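What We Learned Shopping for a Robot (and Then Going to See It Outdoors)

3 min read

So I finally got to the Irkamix visitor day in December, and my feet still hurt! Natália Cardoso and I went for one reason: our park maintenance crew wants 2 small ground robots next year and we had to come home with a number.

The morning was slides. Bonex pitched a lease, Rurer pitched a purchase with spare batteries priced separately (ask about that, it adds up fast). After lunch we all walked over to the footbridge, which I liked much better, because stairs and ramps are where our money would go.

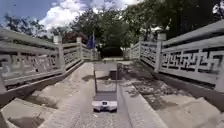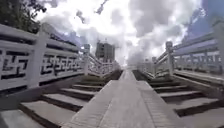 Pale stone steps with the smooth ramp up the middle.

I paced next to that ramp and kept thinking about our own paths. If a machine only has to handle ramps, we can skip the stair-climbing package, and at 1,901 a unit I'd be thrilled to skip it. But then every site needs a ramp, and ours sure don't all have one. Natália wants to rent for up to 2 months first and I think she's right. I've put training in the budget too, plus a cover for the truck bed.

Comments

Doaa Tazi: Did Rurer's price include repairs? We got stuck on that one.

toledo_parks: Rent first!! Wish we had.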